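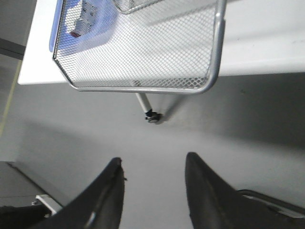 Practical Storage and Handling, Session 4
Baskets, trays and the things we put in them
Handout prepared by Wanda Oyelaran, Dremstead evening course

Welcome back! Last time we got through shelving and racking at a gallop, and a few of you stayed behind to argue about drawer runners (wonderful, please keep doing that). Tonight is open containers, and mostly the wire mesh basket, my favourite object in the whole course. It's cheap, it's light, it shows you what's inside, and there is far more going on in it than you'd think when you pick one up in a shop.

1. How the mesh is made

There are two common routes. In woven or welded mesh, separate wires cross and are held where they meet. In expanded metal, a sheet is slit in staggered rows and then pulled, so each slit opens into a diamond. Expanded mesh starts as one piece, so it won't unravel if you cut it, though the cut strands are sharp. Diamonds have a long way and a short way, and the sheet bends more easily in one direction than the other. Try this with the flat samples at the front. Do-yoon Ha spotted it last year before I'd said a word, and I was delighted.

Write down for each sample: which way the long diagonal runs, which way it bends, and whether you could feel a difference with your eyes shut.

2. The rim

A sheet of mesh on its own is floppy. Fold up four sides and it improves, but push on the middle of a long side and it still bows. The rim is what turns it into a basket. A rounded rim also covers the raw ends, so your hands and sleeves don't catch. 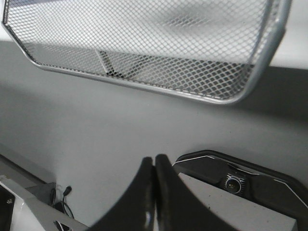

Corners deserve a good long look. A tube that is bent too tightly will flatten or crease on the inside of the curve, and that is where a heavily loaded rim is likely to give up first. A gentler bend costs you a little room in the corner and is kinder to everything: your knuckles, the table, the basket next door. Run a thumb slowly along the inside edge of any basket you're thinking of buying. If it snags, put it back.

3. Loading

Flat things go in first, with boxes on top of them. Small boxes love to migrate to the corners, so either let them live there or give them a smaller tray inside the big one. Anything narrower than the openings needs a liner. A sheet of card will do, and a thin plastic tray is better if you wipe down often.

Mesh presses a pattern into soft packaging under a heavy load. We tested this with the Dondura cartons: the marks came up after 140 minutes under the brick, and they didn't come out again. Arlo Halvorsen has kept one on his desk ever since.

4. Where the basket sits

On a smooth tabletop a metal rim slides beautifully, and that's the trouble with it. Keep the basket back from the front edge, especially on a table with castors, and lock any castors that have a lock before you start sorting. Lift with both hands at opposite ends. Dragging will scuff a white top in no time (ask Amos about the one at Lundton!).

5. Before next session

Find an open basket at home or at work and draw it from the side and from above. Label the rim, the folded edges and the floor. Then weigh it empty, weigh it loaded, and bring both figures. My own desk basket came out at 239 grams empty and I'm hoping somebody beats that.

Reading: Harasym course reader, the chapter on sheet and mesh, up to page 100. The bit on expanding presses is glorious, don't skip it.

Sunita Yazzie will be taking the first half next time, on lids and stacking. Bring gloves.

Contact: Wanda Oyelaran, Dremstead course office | © Dremstead Evening Courses | Back to top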